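Notas del ponente - Sesión sobre brotes de origen hídrico

Diapositiva 1. Saludo en nombre de la unidad de vigilancia de Holtham. Se presenta el brote de gastroenteritis por Cryptosporidium vinculado a la piscina cubierta de Vasthorpe, notificado en febrero.

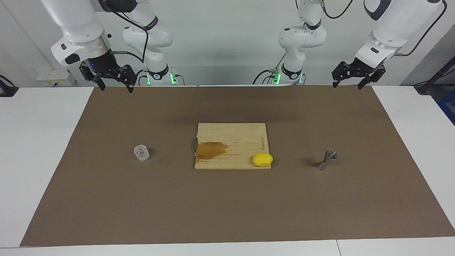
Diapositiva 2. El estudio de casos y controles incluyó 40 casos y 87 controles. La exposición principal fue el baño en el vaso infantil. Conviene recordar que los controles se emparejaron por edad y municipio - los dos brazos del estudio, simétricos como los dos brazos blancos de la imagen, recibieron el mismo cuestionario.

Diapositiva 3. Limitaciones: sesgo de memoria y cuatro entrevistas incompletas en Ilevik. 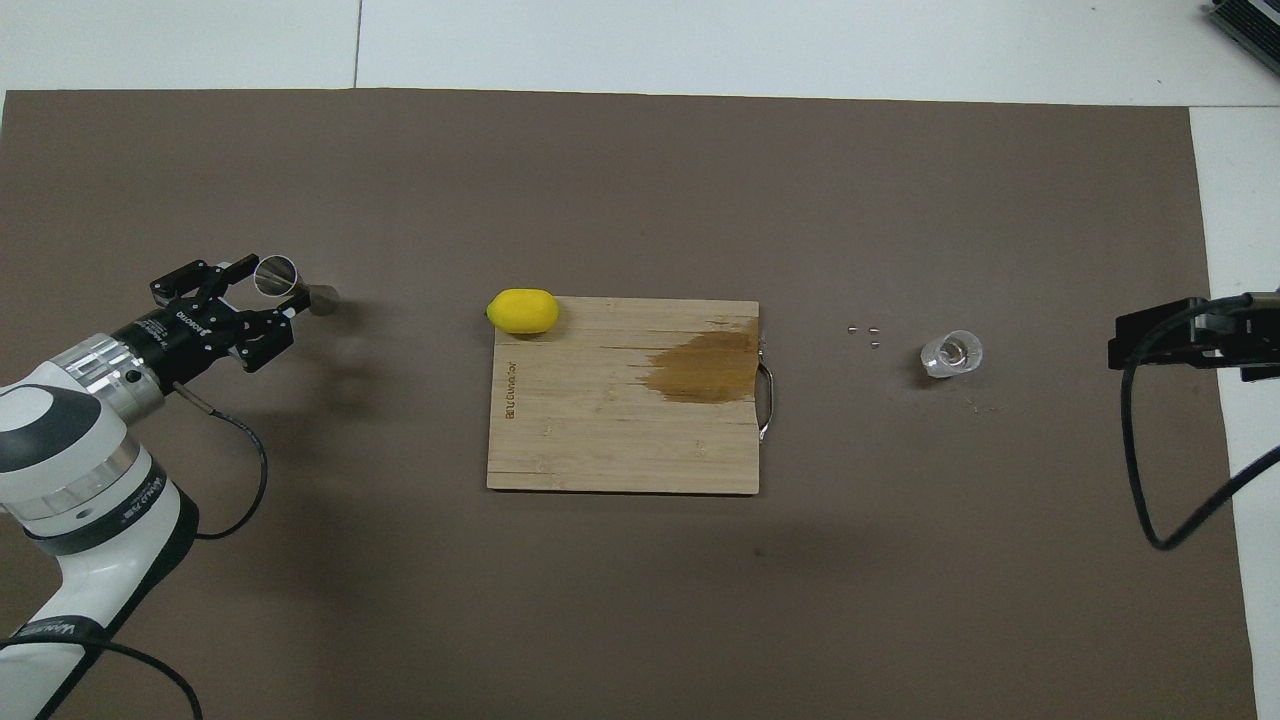 Se excluyeron del análisis multivariante, sin cambios en la asociación principal. Recomendar la revisión de los filtros y el aviso a los bañistas con diarrea reciente. Ceder la palabra a la delegación de Sawatzky.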